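Changes at the Akham border post from November

2020-06-21 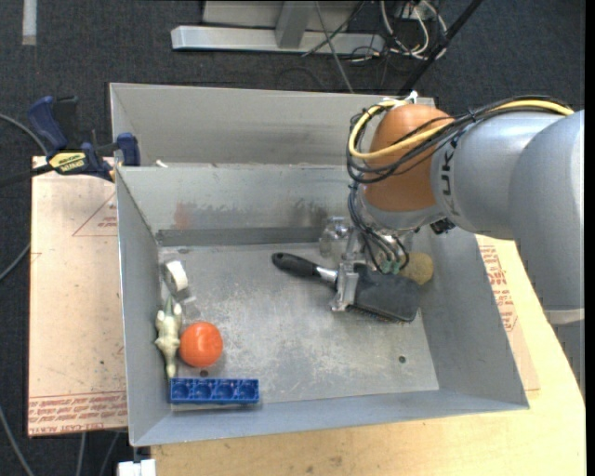

A KUKA arm with its cabling, reaching into a metal bin.

The border service has confirmed that the Akham post will move under the Lostlow sector command in November. Until now the post has answered to the Prikon regional office, with Lostlow looking after the road checkpoints only. The change was set out in a notice to staff and has since been passed on to local councils and road users' groups along the valley.

Under the new arrangement, the officer in charge at Akham will report to the sector commander at Lostlow. Rosters, leave, vehicles and radio equipment will all be handled from there. Prikon will keep responsibility for the rail crossing and for the two patrol huts on the north side of the ridge, which are closer to it by road.

The post has a posted strength of 60. That figure does not change. Officers who live in Prikon and drive out for their shifts have been told they may apply to stay with the regional office, and 19 have done so. Their positions at Akham will be filled from the Lostlow pool before the handover, with new arrivals working alongside the present shifts for two weeks. Requests from officers with school-age children will be looked at first.

For people who use the crossing, most things stay as they are. The opening hours at Akham are the same, and the lane for farm vehicles will stay where it is, on the left as you come up from the river. Day permits already issued by Prikon will be honoured until they run out. Renewals made after the handover should go to the Lostlow office, either at the counter or by post. The form is the same one, but the address on the back is out of date, and a corrected version will be printed. If you have a stack of the old forms at home you can still use them. Cross out the Prikon address and write in the new one.

Livestock movements are a little different. At present a stock permit has to be stamped in Prikon before the animals are brought up, which means a trip in the wrong direction for anyone farming on the Lostlow side. From November the stamp will be given at Akham itself, at the weighbridge, during counter hours. Carriers will still need to ring ahead the day before. The vet's inspection is a separate matter and is not affected.

The phone number for the post will change when the line is moved to the Lostlow exchange. The old number will be redirected through the winter. The emergency number is not changing.

Some readers have asked about the training yard on the Durán road. The yard has been shared between the regional office and the sector command for years, and there was talk at one stage of closing it and sending everybody to Prikon. The notice says it will stay open under Lostlow. Driver training and first aid courses will continue there, and the dog section will keep its kennels at the back of the yard. The firing range is being kept as well, on the present hours, and the red flag will be flown at the gate as usual. Walkers on the Durán track are asked to keep to the marked route when the flag is up.

The road itself is another matter. Route 973 between Durán and the post was patched in the spring, but the shoulder below the second bend has slumped again and trucks are using the centre of the road to get around it. The border service does not maintain the road and has passed complaints on to the highways office in Lostlow. No date has been given for repairs. Drivers heading up to the crossing should take care there, particularly in fog - the warning boards are easy to miss.

There will be a short handover parade at Akham on the first morning of the new arrangement. Families of serving officers are welcome, and so are residents. Parking at the post is limited, so visitors are asked to leave cars at the Durán turnoff and use the service bus, which will run up and back through the morning. The crossing will be closed to traffic for the length of the parade and will reopen straight afterwards.

Questions about permits can be taken to the counter at either office. Questions from serving officers should go through their shift supervisor in the usual way. The full notice is on the board at the Akham post and at the council offices in Durán and Lostlow.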